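Subject: Re: [shop-bots] finger pads, again
List: Kallham Shared Workshop, robots and automation

On an evening in February, another member of the Kallham list wrote:
> Are you still running the blue pads on your two-finger grippers?
> I tried printing a set in the soft filament from Makori and they
> came out stringy and way too stiff. Also, what are you doing about
> light stuff? Mine will pick up a full can all day long, but an
> empty cup gets pushed across the table or squashed flat. I'm about
> ready to put a force sensor on it and I really don't want to.

Hold off on the force sensor! I went down that road last year with a Skullex board and spent most of a month chasing noise from the motor wiring. It's in a drawer now and I'm not sorry.

Yes, still the blue pads. I gave up on printing them, though. I pour mine in a two-part mold (the file is in the list archive under "pads v3", ignore v2, the pivot hole is wrong) and the texture comes from a scrap of shelf liner I glue into the bottom of the mold before pouring. Cheap and ugly and it works. The batch I'm on now has been through maybe a few hundred grabs and the corners are starting to round off, but the faces are still good.

For light things, what helped me most was slowing down the last bit of the close. I let the fingers travel at full speed for the first 80 percent and then drop to a crawl for the other 20. With the old servo you couldn't really do that, it would stall and buzz, but the Drikwood ones hold a slow speed pretty well if you give them a decent supply. Mine sagged on the cheap wall adapter, so check that before you blame the code.

The other thing is where the jaws meet the cup. If it's standing up I come in low, near the base, where the wall is stiffer. If it's on its side I try to get one pad near the rim and one under the curve, and I'd say I get that right about as often as I don't. Paper is worse than plastic for me. The rim gives and then the whole thing pops out sideways like a watermelon seed.

I've also moved all my practice runs home, onto the kitchen-type clutter, because the gray bench at the shop was making me look good. Everything there is the same color and nothing is ever tipped over. The tablecloth alone has broken two of my color thresholds — big red and pink peonies on orange, gold characters, the works — and there's a see-through jar I'm a little afraid of.

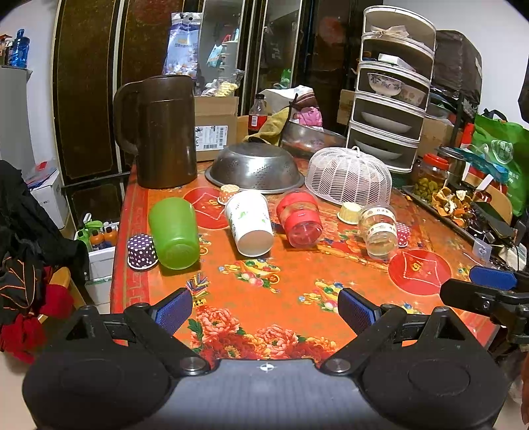

Fair warning from another member, who answered me off list and said I could pass it along: slowing the close only gets you so far if the two fingers don't move evenly. Theirs had one side arriving early every time, so the cup was already sliding before the second pad touched it. They shimmed the linkage at the pivot screw, ran it back and forth for an evening, and the pushing mostly went away.

I checked mine after reading that and one finger does lead a little. I haven't shimmed it yet. If you want to test yours, close it very slowly on a strip of paper held dead center and watch which way the paper bends. Take 6 tries or so, mine wasn't the same every time.

I can pour you a set of pads this weekend if you tell me which screws you're using. I have M3 inserts on hand and nothing else. I'll leave them on the shelf over the drill press.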